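Stories > Short Fiction > The Well at Kadcombe

The man from Brodness came in September with a forked stick and a price list. He wanted 686 dollars to find us water. My aunt had the money in a coffee can, and she had put on her good shoes to meet him.

"How often are you right?" I asked.

"I have found 40 wells between here and Drirneven," he said.

I noticed he had answered something else. He walked the bottom field with his eyes half shut, and the stick dipped by the willows. Anyone would have picked the willows. Willows drink like mules.
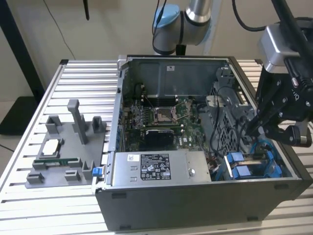 What would he do if the hole came up dry? He would keep the money and blame the moon, which he told us himself, in small print, on the back of the price list.

My aunt paid him half. I went up to the house and looked through my uncle's papers until I found the old drilling report from the Rashti place, next door and uphill. They had hit water at 22 feet. I brought it down and held it under the man's nose.

"Then you know I'm right," he said, and he seemed pleased for me.

The drill arrived on a Thursday. It chewed through clay, then gravel, then something gray that smelled of pennies. My aunt stood by it all morning in those shoes. I stayed on the porch, where I could look busy.

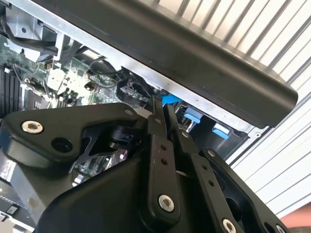
The driller called up that he'd seen plenty of fields like ours, and the stick never made a bit of difference to the rock.

"Is there water?" my aunt shouted back.

He said there was. She turned and looked at me as if I had been the one who bet against her, and went to get the other half of the money.

Posted June 1, 2020
Filed under: Country Tales, Quick Reads

3 comments

millpond: She got robbed. Good water, though.

Tess_K: Why didn't they just read the neighbor's report first? I'd have charged her 4 dollars.

oldgravel: My grandfather paid a man like that twice. Same field.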